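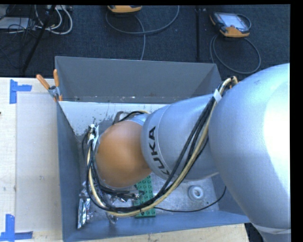
KUKA robot arm over a grey metal bin.

Campaign notes: the Murnar crossing
12 December 2019

The party resumed at the eastern gate of Onalura, having agreed at the close of the previous session to carry the sealed ledger across the Murnar marshes. All four characters were at full health. The ranger had 17 arrows remaining and the cleric had prepared two castings of Water Walk, of which only one was eventually required.

Travel through the marsh was resolved using the hex map adopted in May. Under those rules, the guide makes one navigation check for each hex entered, and a failure moves the party one hex in a direction determined by the die. Two failures in succession placed the characters well north of the causeway, beside the drowned chapel of Lisurari. The players elected to investigate.

The chapel was held by 8 bog wights. Combat lasted most of the evening. The paladin was reduced to 3 hit points in the second round and withdrew to the bell tower, where the rogue had already begun searching for valuables without informing the rest of the group. The wights were turned by the cleric in the fifth round, and those that remained were defeated at the font.

The following items were recovered:
A silver censer, valued at 39 crowns
One scroll, not yet identified
The iron key bearing the seal of House Mittal

The key is of some importance. Players are reminded that the same seal appears on the ledger, and that the steward in Onalura denied any knowledge of it when questioned.

A ruling was requested on whether Water Walk permits a character to stand upon mud. It has been decided that it does, provided the mud is deep enough to drown in. This ruling will apply for the remainder of the campaign and has been added to the house rules as item 22.

Experience has been awarded equally, including to the rogue. Character sheets should be updated before the next session, which will begin in the crypt stairwell with the lantern lit and the door behind the party closed.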